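Good Practice for Handheld Gripper Demonstrations: A Walkthrough

Posted by Zineb Kabbaj, 6 Jun 2021

I love this part of robotics. You pick up two grippers, you do an ordinary chore with them, and a robot arm somewhere gets to learn from what your hands did. It's also a part where small sloppy habits pile up fast, and you often don't find out until somebody tries to train on the recordings. These are the working rules we follow at Trerkden, written out so that other teams can borrow them. Most came out of our own mistakes, and a good few came from Mohcine Naciri, who ran our first season of recordings in December and kept a wonderfully grumpy notebook.

You'll need a pair of handheld grippers with marker cubes, a table you can walk up to, a head camera, and a handful of everyday objects. Our task in this guide is fruit handling: pick up one piece of fruit from a plate, move it, put it down, and let go cleanly.

Before you start

Read the task card out loud. Really! It takes ten seconds and it catches the cards that say "move the fruit" without saying where. A good card names the object, the starting place, the ending place, and which hand does what. If two people in the room understand the card differently, fix the card before you record anything.

Write down the gripper pair number and the name of the person wearing the camera. Our session sheet (we call it the Gevstead sheet, after the project it was made for) has a line for each. Leave the comments box empty until the end, or you'll fill it with guesses.

Step 1. Set up the table

Clear away whatever the task card doesn't mention. Pens, cups, phones and tape all have a way of turning up in the training data as if they mattered. Wipe the surface too, as sticky spots change how a plate slides.

Put the object well inside your reach. You should be able to close the gripper on it with your elbow still slightly bent. If you have to lean, the camera leans with you, and the markers end up at a steep angle.

Step 2. Check the floor and the cables

Anyone who has done this for a while has stepped on a cable. Our rule is that the person wearing the camera doesn't walk until someone else has looked at the floor for them. Push spare chairs back, gather loose cable to one side, and keep the path between the table and the door open. Cables that go to a gripper should run along the arm and down, with enough slack that you can reach all the way forward without a tug.

If a second person is in the room, agree on where they'll stand before the take begins. They should be able to say "stop" and be heard, and everybody stops when they do, including the boss.

Step 3. Inspect the marker cubes

The printed patterns are how the software works out where each gripper is, so treat them like a camera lens. Look at every face. You're checking for scratches, fingerprints, peeling corners and glare from overhead lights. A cube that wobbles on its mount needs to be tightened and calibrated again, even if it only wobbles a little. We once threw out 58 takes for one loose screw, and I still think about it.

Step 4. Hold the start position

Stand square to the table with both grippers open and in view. Stay still for 2 seconds. That pause gives the tracking a clean place to begin, and it gives you a moment to breathe – beginners rush this every time.

Step 5. Make the grasp

Bring the working gripper in from the side or slightly above, at the speed you'd use to pick up something you didn't want to bruise. Close until the fingers touch, then stop squeezing. Soft fruit is a great teacher here. Mohcine always starts new people on it, and they get gentler within an afternoon.

Keep the cube turned so that its faces stay visible while you grasp. Your own wrist is the thing most likely to cover it. The idle hand has a job as well: hold it open and low near the front of the table, out of the line between the camera and the object.

With the fruit on its plate, the right gripper closes around it while the left one waits, open, just above the table's front edge.

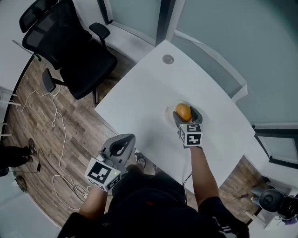

Step 6. Place and release

Lower the object until it rests on the surface before you open the fingers. Dropping it from even a small height teaches the wrong thing. Open fully, back straight out the way you came, and return to the start position for another 2 seconds.

If you fumble, finish the motion calmly and mark the take as a fumble on the sheet. Please don't delete it! Recoveries are useful to some teams, and a labeled mistake does no harm.

Step 7. Rest and rotate

Handheld grippers get heavy. We allow no more than 200 takes per person per day, with a proper break whenever the wrists start to complain. Tired people cut corners on the release, and you can see it in the recordings.

Step 8. Review the same day

Watch a sample while the table is still set up. Look for hidden cubes, bumped plates and anyone's face or screen showing by accident. In our last fruit batch we kept 318 takes, and the same-day check caught a crooked camera strap early enough to redo the morning.

Then fill in that comments box, sign the sheet, and put the grippers back on charge.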